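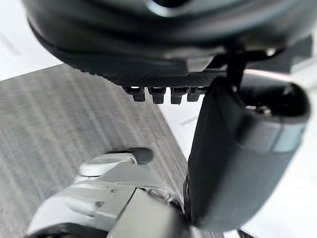
Call for participants: staff kitchens with a robot helper

Heiskanen in Surkavden is looking for 40 people who clean, stock or supervise staff kitchens as part of their paid work. We invite you to take part in Prestodska, our project on kitchen robots in offices. You do not need any technical education. You do not need to like robots either.

Who we are

Heiskanen runs the kitchens, meeting rooms and reception desks in office buildings. Our customers are mostly companies that do not want to take care of such things by themselves. Many of our people are kitchen attendants. They empty and fill the dishwashers, wash what cannot go in the machine, wipe the counters, refill coffee and milk, and answer a surprising number of questions about where the meeting is.

With our partner Sekedov we now try out two-armed robots for one part of this job, the handling of cups and plates. Sekedov is responsible for the machines and their programs. We at Heiskanen are responsible for the working conditions around them, and this call comes from our side of the project.

What we want to find out

When an attendant no longer has to load the dishes, the working day gets a different shape. Some of our people tell us that loading is the dullest part and they would give it away tomorrow. Others say it is the only moment in the morning when they can stand in one place and think. A few have asked directly whether their hours will be cut. We believe that all three opinions should be heard before a robot is put into more kitchens, and we want to hear them from people who know the work in their hands.

These are the questions we bring with us:

Which tasks would you hand over, and which would you keep?
Who should decide when the robot works and when it waits?
How much space do you need to pass behind it or next to it?
What do you want to be told when it stops in the middle of a task?
If you have to help it, should this be counted as extra work and paid as such?

The last question came from an attendant in our first round of talks. It was not on our own list. We have kept it in her words.
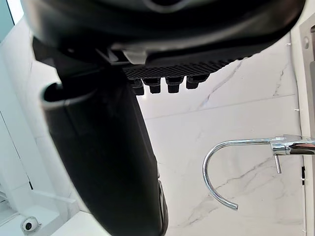

The kitchen for the sessions is in our own office in Surkavden and it is used every day by the people who work there. We chose it for this reason, and did not build a special one. It has the same difficulties that you know from your own workplace, for example a sink with a tall, thin chrome faucet, where an arm must find its way without touching anything, and a pale marble wall behind it on which every splash should be wiped off. You will be asked how you move at such a sink when you are in a hurry. Please answer as you really do it, also if your training said something different.

What you would do

There are two ways to take part. You may apply for both, but we can offer you only one.

Visitor

You come once. First you have a short introduction to the room and the emergency stop. Then you do 30 minutes of your usual kitchen work while the robot works at the same counter. After a coffee we have a talk about how it was. The talk is in a small group, or alone with one of us if you like this better. The whole visit takes one morning or one afternoon.

Advisor

You come six times between June and September. You help us write the work rules for kitchens with a robot: who loads, who checks, who is called when something falls, what a new colleague must learn in the first week. You will also sit next to the operators from Sekedov while they guide the arms, and say what a person with experience would do differently. Often it is a small thing, such as which hand goes first, or that a cup should be emptied before it is turned. 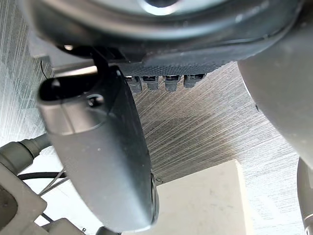 Advisors have the right to disagree in writing. If you think that a rule is bad, your opinion goes into the final report next to the rule, with or without your name. The report will be given to every participant at the same time as to our management.

Who can apply

You can apply if you

have worked in a staff kitchen, canteen or hotel pantry for at least one year,
are 18 or older,
can follow a simple safety instruction in English,
are able to stand and walk for the length of a normal shift section, or tell us what you need so that we can arrange it.

We would be happy to have people with different employers, also our competitors. People who have left the profession are welcome when it was not more than five years ago. We also look for shift leaders, but at most one in four places will go to them. In our first talks the attendants became quiet when the leaders were in the same group, so now the groups are separate.

If you have worked beside a robot before, in a warehouse or in a factory for example, please write this in your application. It is no condition and no disadvantage.

Payment

Visitors receive their normal hourly wage for the time of the visit, and their travel cost by bus or train. Advisors receive 1000 euros for the six meetings, plus travel. If you are employed by Heiskanen, the time is paid working time and your shift will be covered by another person. You do not have to ask your colleagues to do your work for you.
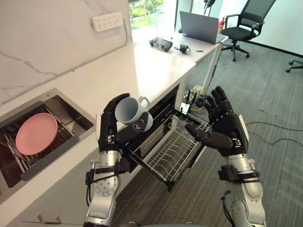 Lunch is included for everybody on the days of the meetings. Please tell us if there is something that you do not eat.

Safety and your data

You will not be asked to put your hands between the robot and the dishes. One operator is always in the room and has the stop button with him or her. You also get one. You may press it at any time and you do not have to explain why — it costs us a minute and no more.

We record what is said in the talks, and we write it down without names. The recordings are deleted when the text is ready. We do not measure how fast you work. Your employer, also when this is us, will not see who said what. If you want to stop your participation, one short message is enough, and the payment for the time until then remains yours.

About jobs

We should say clearly what we can promise and what we cannot. Heiskanen has agreed in writing that no attendant in the kitchens of this project will lose hours while Prestodska is running. What happens after it is not decided. The management will decide with the report on the table, and this is the main reason why we want the report to be written together with people who do the work. We cannot tell you today that nothing will change, and we ask you not to believe it if somebody else tells you this in our name.

How to apply

Write us a letter or a message of no more than one page. Tell us where you have worked, what a usual morning looks like there, and whether you want to be a visitor or an advisor. A spoken message is also fine if you do not like to write. We do not need a photo, a school certificate or a letter from your boss.

Applications for the advisor places close at the end of May. For visitors we take applications until all places are filled. Everybody gets an answer, also when the answer is no.

You can bring your application to the Heiskanen reception in Surkavden, room 114, between 8 in the morning and 4 in the afternoon, or send it there by mail with the word Prestodska on the envelope. At the same desk you can make an appointment to see the kitchen before you decide — many people prefer to look at the robot once from the door.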